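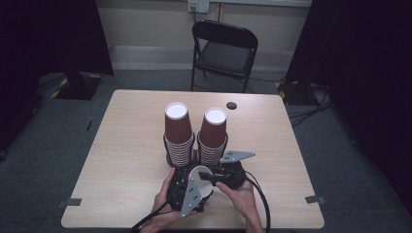

Two stacks of brown paper cups on a light wood-grain table.

Shop > Home Gadgets > Humidity > Pasham Mini Dehumidifier

March - by the Varnidstead shop desk
2 min read

I've had the Pasham Mini running in my back bedroom since the start of winter and I'm rather fond of it now. It's the second thing to come from the little team at Varnidstead (the first was the Kisalari plug timer, which we still sell), and it started out as a crowdfunding project with over 2000 backers. I was one of them, and mine came a month late, but it came!

The tank holds 700 ml and slides out from the side, so you don't have to lift the whole thing to empty it. On the low setting it pulls up to 300 ml a day out of a small room. High is quicker but you'll hear it - I wouldn't sleep next to it, though my other half does quite happily.

The app is fine. It shows a humidity graph and nags you when the tank's full, and you can set a target and leave it be. I do wish the light on the front could be switched off completely, as dim is still pretty bright at 3am.

We've got 200 in the first batch, in white or a greeny grey they call Amaral. You get the mains lead, a spare filter and a drain hose in the box. The hose is a bit short, so if your sink's any distance away you'll want the longer one from our spares page.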